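Cuaderno del taller de actividades infantiles - Programa Tritorgate

11 de octubre de 2023

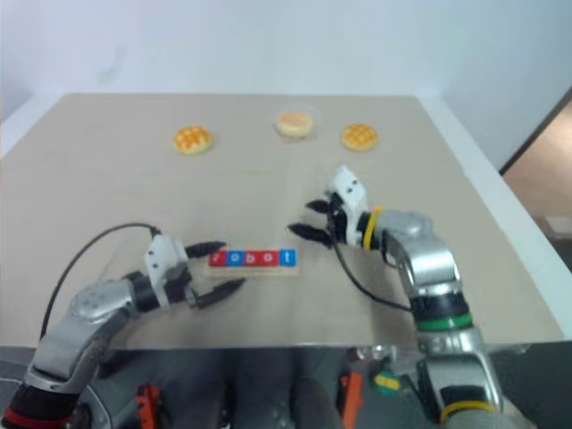 Mesa clara de la sala, con tres piezas redondas de repostería.

Asunto: sesión de recuperación de kárate, grupo inicial.

Se imparte la clase pendiente del turno de tarde en el tatami pequeño. Dirige Odair Meireles; registra Rozália Ďurica. Calentamiento completo, desplazamientos en zenkutsu-dachi y primera mitad de Heian Shodan.

Observaciones. El giro del tercer movimiento sigue ejecutándose con el pie adelantado en lugar del atrasado. Se probó a marcar el eje con cinta en el suelo y el grupo se ordenó mejor, salvo en la última fila, que no alcanza a ver al instructor. Conviene repetirlo con las filas en diagonal.

Las familias asistieron desde el banco lateral. Dos solicitaron información sobre el examen de cinturón amarillo; se les remitió al tablón de Dornari.

Material. Los petos Sinley de talla infantil presentan el velcro gastado - pedir recambio. El presupuesto recibido es de 318 euros, portes incluidos. Quedan casi 200 euros en la partida, por lo que la diferencia deberá autorizarse antes de finalizar octubre.

Pendiente: confirmar con Bakhtiari el horario del tatami grande y revisar la hoja de asistencia, en la que faltan firmas.

R. Ď.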